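A greengrocer with carpet

02/10/2023

I have been meaning to write about Wada for a while, mainly so that I can stop telling people about it at parties. It is a greengrocer on the first floor of what used to be the Netport building in Susden, up a flight of stairs that smells of toner, and it has a carpet. Office carpet, in tiles, grey with darker grey streaks, of the sort I spent eleven years of my working life staring at during appraisals. I keep expecting somebody to ask where I see myself in five years, and all I want is a leek.

I first went up in September, when the Clorness road was shut and the bus let us all off in the wrong place. I needed onions. I came home with onions, two things I had to look up and a strong opinion about furniture.

Tomoyo Wada took over the lease with everything in it, which explains a lot. The white partition is still up, and I assume it once stood between a manager and the people he managed. There's a white table with dark legs that can only ever have been for meetings. She has put the fruit and veg in along the back and left the rest much as it was, so you walk past what could be a waiting area before you get to anything you can eat. Baskets live wherever the last person abandoned one, and the favourite spot is the little round side table, which has a white top with a faint marbled look and a ring of black metal for a foot. It is a table made for one cup of coffee and a magazine about kitchens. A shopping basket takes up a good part of it and manages to look like sculpture.

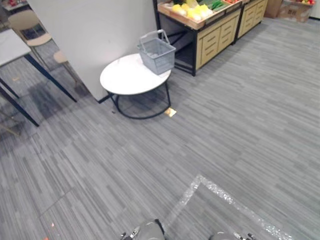 The drawers

I must talk about the drawers. The cabinets the produce sits on are pale wood with black metal round them, and the fronts have long slots for handles, and every customer I have ever seen in there has at some point eyed them up and wondered. What does a greengrocer keep in a drawer? My own guess is paperwork. My sister's guess was "the good tomatoes", and she has never let it go.

I did ask. Tomoyo said "bags", in the voice of a woman who has been asked before, and went back to her squash. I don't entirely believe her. You don't need that many drawers for bags.

On top it is all sloping crates, yellow things first, then the greens, with the red stuff at the far end where you arrive having already spent your money. I bought a pale yellow squash from there last week that weighed over 2 kilos and has so far been soup, more soup and a sort of curry. There is still a piece of it in the fridge. We nod to each other.

The overflow waits in cardboard boxes against the back wall, flaps half open. I know I'm not supposed to shop from the boxes. I also know that the fruit in the boxes looks better than anything in the crates, in exactly the way that other people's chips do.

The basket question

Kumiko Morikawa, who works Fridays and has views, told me off for how I pack. I put my squash on top of my plums. In my defence I had chosen the plums first, and I shop in the order I think of things, like everyone who has ever lost a list between the front door and the bus stop.

Her system is heavy things flat on the bottom, round things wedged up against the sides so they can't roll, and anything with leaves laid over the lot like a blanket. It works very well. It also means walking the length of the cabinets once to look and once to buy, past the same people, nodding twice.

Where we part company is loose small stuff. Kumiko says it can go straight in. I say grey sides with that many slots in them are an invitation, and I have personally followed a trail of my own chestnuts back across those carpet tiles with my bag in my teeth.
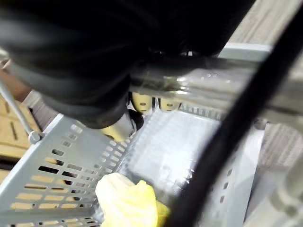 So chestnuts now go in a paper bag, and so do the little chillies, and so does anything I'd be ashamed to be seen crawling after. I reuse the bags until they go soft. Tomoyo gave me a fresh one last time without my asking, from a drawer. I'm noting that here for my sister, who will say it proves nothing about the other drawers.

If you want to go, it's the door beside the dry cleaner's, and you need the 121 if you are coming from the station. Take the stairs slowly on the way down. I paid for 500 grams of runner beans on Friday and ate a fair few of them raw on the bus, which I don't recommend, and there are still enough left for tea. They're going with the squash.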